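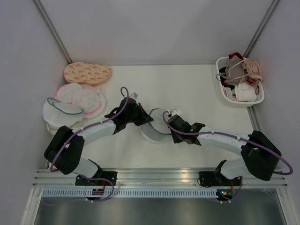

Work Units > Part 2 > Chapter 11: When the Station Changes

November, Mallineck edition. By the Bakwood Course Team

Pullus runs a laundry and garment-care plant in Mallineck with 65 people on the payroll. Most of its small-item work was done by hand until the company put in paired arm stations. At a station like this, two arms share one rail and reach in toward the middle of a white work surface, with round and oval pads laid out along the left side and a basket of mixed garments in the far right corner. The layout matters to the worker as much as to the arms. Someone has to decide where the basket goes and what counts as a finished stack.

Before the stations came in, a sorter at Pullus was paid by the piece and judged by speed. A good sorter knew fabrics by touch and rarely looked down. After the change, the same person was called a station attendant. The attendant fills baskets, clears tangled straps, checks stacks and writes down each stop. The pay is hourly. Some workers liked the steadier check. Others had earned more under the old rate and said so at the first shift meeting.

The plant handled up to 994 small items on a Tuesday, its heaviest day, and the supervisors first planned staffing from that number alone. They left out the time attendants spent on stops. Breaks ran late, and the 2 p.m. handover was often skipped. The Mercado plant, which put in its stations later, wrote the handover into the schedule and let attendants pause a station without asking.

This chapter looks at three questions. Which tasks move to the machine, and which new ones appear? Who gets trained, and on whose time? How should a job be graded and paid when its main skill shifts from handling to watching? Section 11.1 begins with the task list, which you will need again for the wage tables in Section 11.2.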